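Small parts, two hands

Dritix opened its Ballesberg workshop to visitors on 2024-11-09, and by mid-morning the car park was full. The firm has been teaching robots to handle small metal parts since August, and this was the first time people from outside had been let in to watch.

Yabsira Tesfamariam, who runs the handling project, kept her introduction short. Brackets, tabs and connector strips are awkward, she said. They are thin, they shine under the lights and they slide over one another. A person sorts them without thinking. A machine has to be shown, over and over, how to get a finger under an edge.

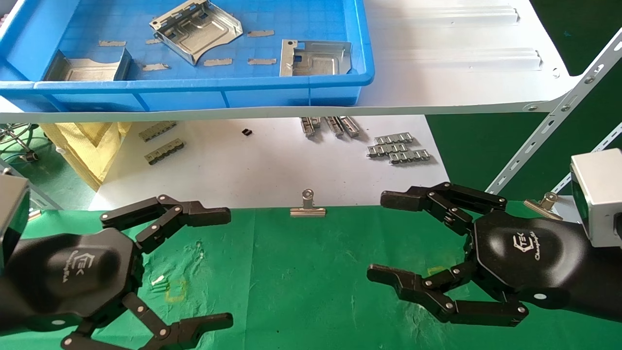

Visitors went through in groups of 17, and each group had time to ask questions at the bench. Most wanted to know about speed. Tesfamariam told them the robot is still slower than a trained worker and that speed is next year's job. Her target for now is 100 parts in a row without a drop. The best run so far is 77.

Several of the guests had come from Lillico, which makes shelving and cable supports and has trouble filling its packing jobs. Their production manager asked how long it takes to bring in a new part. Nearly 2 weeks, he was told, if the shape is close to one the robot already knows.

Dritix plans to hold another open day once the second bench is running. Places can be booked through the Ballesberg office.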